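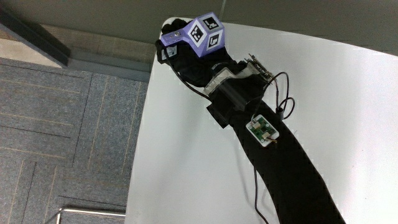
Farasside Loop carpet tiles, gray: review after nine months

I put these down in a rented workroom over a print shop. The old floor was vinyl, sound but ugly and loud to walk on, and the lease said nothing could be glued down for good. Carpet tile was the obvious answer. I looked at Farasside and at a Kovács tile that cost more, and went with Farasside on price.

The tiles are 500 mm square and come in boxes of 20. I paid $56 a box from Werkbridge. The room took 102 tiles, so I had to buy six boxes and ended up with a stack of spares. Werkbridge will not split a box. Keep the spares if you have anywhere to put them, as the shade can change between batches. One of my six boxes had a different batch number from the others and is very slightly warmer in tone. I used it along the back wall.

Laying them

One person can do it. I snapped chalk lines across the middle of the room and worked out from there. Each tile has an arrow on the back showing pile direction. I laid them quarter turned, which hides the joints better than running all the arrows the same way. Two went in wrong and I did not see it until the next morning.

Cutting is done from the back with a sharp knife and a straightedge. The backing is stiff and dulls blades quickly. Change the blade as soon as the edge starts to fray. Door frames were slow. I made paper templates for those and still wasted a tile.

I used the peel and stick corner tabs, sold separately, and no glue. Ayman Haddadin, who has the room across the hall, laid the same tiles loose with nothing under them, and his have crept by the door. Buy the tabs.
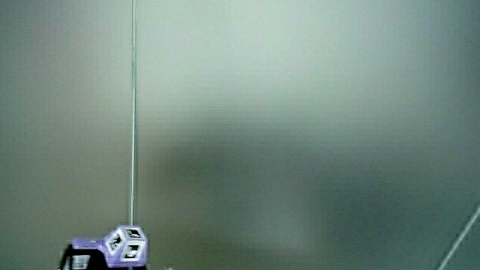 Wear and cleaning

The loop pile is low and dense. Office chairs roll on it without a mat, though they take more of a push than they did on the vinyl. Table legs leave dents that come up in a day or so after the table is moved. There is a faint path from the door to the sink now. It shows in low light in the late afternoon and not much otherwise.

Coffee came out with cold water and a cloth. Toner did not. I pulled that tile, swapped in a spare, and the new one is a bit darker than its neighbors. It has been blending in since September.

An ordinary upright vacuum does the job. The edges have not curled except at one cut piece by the radiator, where I left the gap too tight.

Noise and smell

Much quieter underfoot. The print shop says they no longer hear chairs. There was a rubbery smell for around two weeks with the windows open, and it was strong the first night.

Compared with the Kovács

I have a sample of the Kovács here. It has a softer back and is thicker, and it would cut more easily. For a room with people standing all day I would think about paying for it. For chairs and tables I would buy the Farasside again.

Four stars out of five. One off for the mixed batch.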